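Last updated in October by Gunnel Lie, for anyone about to collect their first batch on the Jutero kitchen table.

# Recording good demonstrations with the kitchen set

I wrote the first version of this page on the back of a packing slip, and it has grown a good deal since then! It covers one task from start to finish: moving the light pieces (the colander, the bowls) on the white table while the arm is being guided by hand controller, and saving each attempt so that the Gikell trainer can learn from it. If you've already done the drawer task you'll find the first part familiar, and you're welcome to skim.

Give yourself a whole morning for it. My own first batch was 82 attempts and I was cross and hungry by the end, so please eat something before you start.

## Before you touch the controller

1. Start the recorder and open a new batch. Name it with the task first and your initials last, in lowercase, with dashes. (Briggs, the little script that sorts the files at night, gets very confused by spaces.)
2. Type the instruction you'll be carrying out, in plain words, the way you'd say it to a friend in the kitchen. "Move the colander to the left side of the table" is lovely. "Colander task 2" is no help to anybody.
3. Check that every camera is live and that the clock in the corner of each view agrees with the others. If one lags, restart that camera and wait for it to settle.
4. Move the arm through its whole reach once, slowly, with nothing being recorded. It wakes up your hands as much as anything.

## Carrying the colander

Wide, thin plastic is harder than it looks, and I'd start with it while you're fresh. Come down over the piece with the fingers open, stop a little above it, and look at the wrist view before you go any further. Most people want to watch the overhead view the whole time (I certainly did), but for the last stretch down the wrist view will serve you much better.

Close gently. Lift just enough to clear the table, then travel. A low carry is easier to repeat, and the trainer copes better when your carries resemble one another.

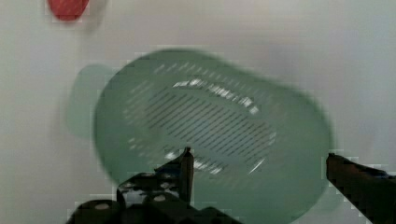 *Wrist view, with the green colander between the fingers and the picture smeared by motion.*

Some blur like this is fine, and you needn't throw an attempt away on account of it. Do slow down, though, if you find that most of your wrist pictures look this way from one end of the carry to the other. The learner has to work out where the rim is from those pictures, and it can't do much with a smudge. I aim for a pace where I could comfortably hold a conversation.

When you set the piece down, open the fingers fully and pause for a slow breath before you pull away. Those quiet moments teach the system where one action ends and the next begins, and they're the first thing everyone drops when they get tired.

## Laying out the other things

The table should look like a kitchen somebody has been using. We keep the toaster oven where it is and vary what's around it, so the learner doesn't decide that a bowl only exists in one spot. Change the layout after every 7 attempts. You don't have to be clever about it: swap two bowls, turn the plate, slide the fruit along a bit.

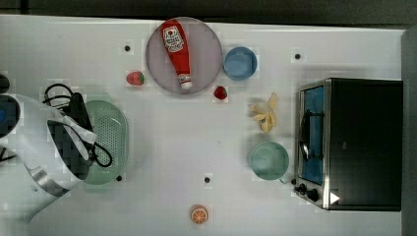
*Overhead view: arm over the colander, ketchup bottle across the plate, banana and green bowl by the toaster oven.*

I like having the ketchup on the plate. It makes a busy patch that isn't part of the colander task at all, and learning to leave things alone is half the lesson. Just be sure you've left a clear space somewhere for the colander to land, wide enough that you aren't nudging fruit with every placement. If you do knock something, carry on and finish the attempt, then mark it "bumped" in the notes box. We keep those, and they've been more useful than I expected.

## Between attempts

This part is dull and it matters a lot.

1. Stop the recording before you bring the arm home. Otherwise the trip home gets learned as part of the task, and we once spent a week scratching our heads over an arm that kept wandering off.
2. Bring the arm clear of the pieces and let it come to rest.
3. Glance at the side view to see that the whole set is still on the table and that nothing has rolled close to the edge. 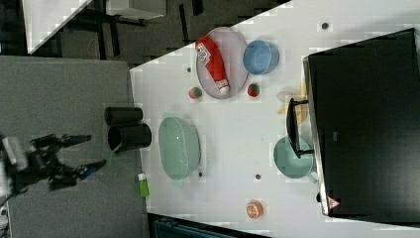 4. Mark the attempt good, bumped or failed. Be kind to yourself but truthful.
5. Start the next one when you're ready, and stretch your shoulders if you've been hunched.

## Sending the batch off

A full batch is up to 238 attempts, but please don't feel you have to get there in one sitting. Anything over 28 good ones is worth sending. Open Virkico, choose your batch, play back three or four attempts at double speed, and press Submit if the instruction still matches what you see. If it doesn't, fix the wording first; you can't edit it afterward without asking me.

Batches sent before four in the afternoon go into that night's training run.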